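1/8/20 — start-state rules, bed pick task

Thịnh and I settled the reset rule.

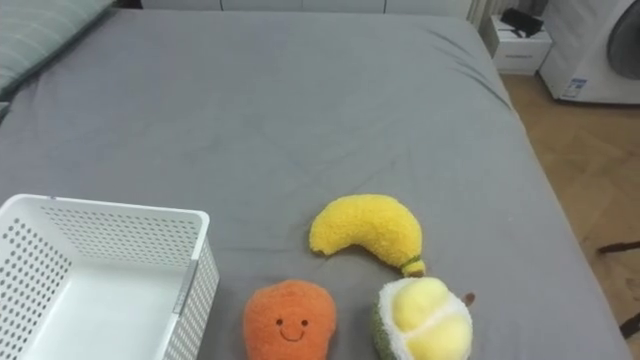
Reset means the arm is out of view before logging starts. Basket empty, left of the toys, banana farthest up the sheet, the other two side by side below it. Cables on the floor stay clear of the bed edge.

Speed cap is 200 mm/s near the mattress, open hand on approach.
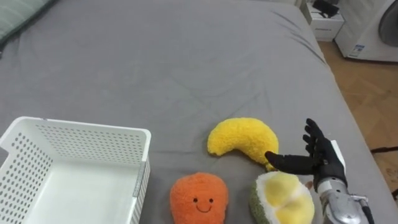
Agathe wants the cap in the Gedbridge checklist too — I'll add it before the July revision. Stop button within reach at all times.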